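Grip force is the wrong thing to argue about

Opinion

Since the fault at the Letholm bench was written up on 9th June, most of the discussion has been about one number. The write-up says the right-hand gripper closed on the rim of a plastic bucket at 80 per cent of its permitted force, held there for 11 seconds, and did not let go when the program told it to. The rim creased. The arm then tried to lift, met more load than it expected, and stopped on an overcurrent trip. The bucket cost less than the coffee drunk at the review meeting, and the arm was back in service the same afternoon.

The proposed fix is to lower the force limit to 20 per cent for all thin-walled containers. Padov, who maintain the control software, have already put out a patch. I think the patch is harmless and I also think it misses the fault.

Consider what the gripper is being asked to do in this sort of work. Bucket handling looks simple because people do it without thinking. A person takes the rim between thumb and fingers, feels the wall give a little, and stops squeezing. The program has no such feeling. It has a motor current, a finger position and a wrist camera, and each of them gets worse at the moment of contact.

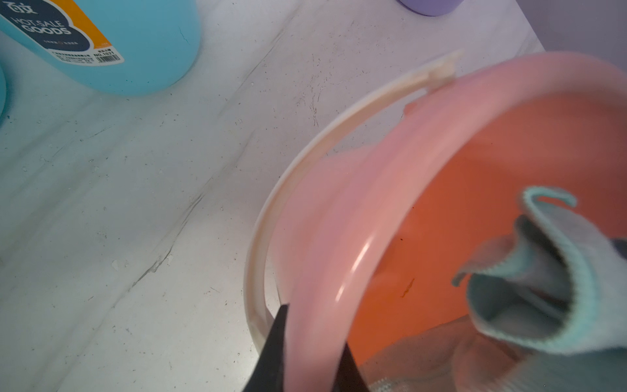

Current is noisy when the fingers are moving slowly. Finger position tells you how far apart the fingers are, but a wall that bends will let them keep travelling after they have touched it. The wrist camera is very close to the work by then, and if the load is soft goods the view changes each time the container tips. The Letholm program dealt with this by taking a vote. Two signals out of three saying "gripped" meant gripped, and two out of three saying "released" meant released.

On the day of the fault, the vote for release never passed. The position sensor reported the fingers open by five millimetres, which was inside its error band for closed. The current reading was still settling. The camera classifier had lost the rim altogether and returned its last confident answer, which was "gripped". The controller had no state for "don't know", so it carried on as if the old answer were a new one.

That is the fault, and a lower force limit does nothing about it. With the patch applied, the same arm would hold the same rim more gently for the same 11 seconds, and then try to lift it. With a bucket we would probably never notice. With a glass jar, or a person's hand reaching in to clear a jam, we would.

Gitau Mutiso made this point in the review and was told it was out of scope. His note asks for three changes: a time stamp on every camera result, a rule that throws out any result older than a set limit, and a stop that is triggered by missing data as well as by bad data. None of it is new. Process plants have treated a lost signal as a trip condition for decades. A level sensor that goes quiet on a chemical tank is not assumed to be reading whatever it read last.

The case is stronger again where two arms share a container. Each arm at Letholm keeps clear of the other by working from a shared list of positions and grip states. If one arm's grip state is stale, the other arm is planning around something that may no longer be true. Both grippers can be inside the same opening, with very little room between them, and a wrong state on one side becomes a collision on the other.

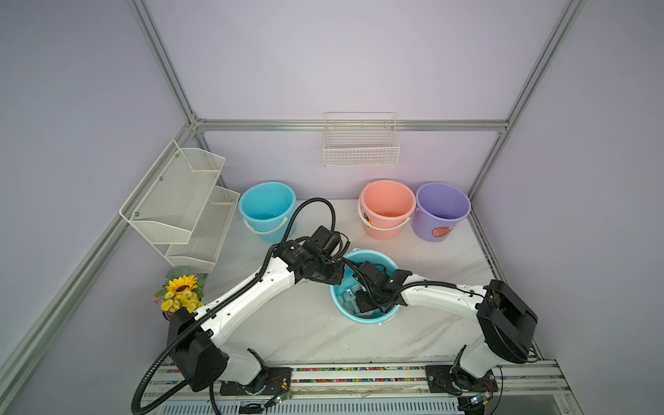 Two arms working over a single bucket, with three more buckets along the back of the table.

The usual reply is cost. A strict stop on missing data means more stops, and each one needs a person to walk over, look and reset. The Montoya trial last August ran with such a rule and lost around a tenth of its shift to resets. That figure gets quoted often. What gets left out is that most of those stops came from one loose camera connector, found only when the rule drew attention to it. A line that runs on old data would have kept running with that connector loose.

There is also the matter of the test itself. The acceptance test for the Padov software uses a rigid steel cup. It does not bend, so the position sensor is always right and the vote is never close. Beston switched to soft-walled containers for acceptance two years ago and rewrote their release logic as a result. I would like to see the same done here before the force limit is changed again.

Letholm will decide on the Mutiso note at its next safety review. Until then the bench is running with the patch, and the controller still has no state for "don't know".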